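Rainer Wendt is selling "heirloom" quilt kits through his Rornton shop again and my feed is full of people telling me to grab one. I have questions.

The listing says 53 precut pieces. The pattern sheet, which you can read if you zoom in on his third listing photo, calls for 102. Where are the other pieces coming from, Rainer? My scrap bin?

Shabnam Tanoli bought the Jakab Star kit in September and says the points match fine. OK. She's also been piecing for 22 years and could make points match with a butter knife.

"Hand-dyed in small batches." How small? There were 796 sold on the counter when I looked this morning. That's a lot of buckets.

Someone replied that the Evura thread alone is worth the price. It's a spool of cotton thread. I like thread as much as anybody but come on.

Asked the shop if the backing is included. Got "everything you need to get started!" So no.

And shipping isn't shown until you've typed in your whole address. Small flat package, can't weigh much. I typed in my mother's address to check and closed the tab.

If you have one of these and you've finished the top, post it. The finished top, please. I've seen plenty of ribbon-tied bundles. I'll take it all back if it measures what the listing says.

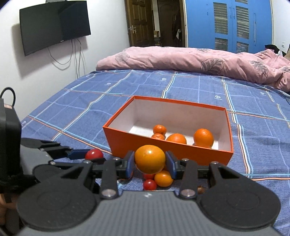
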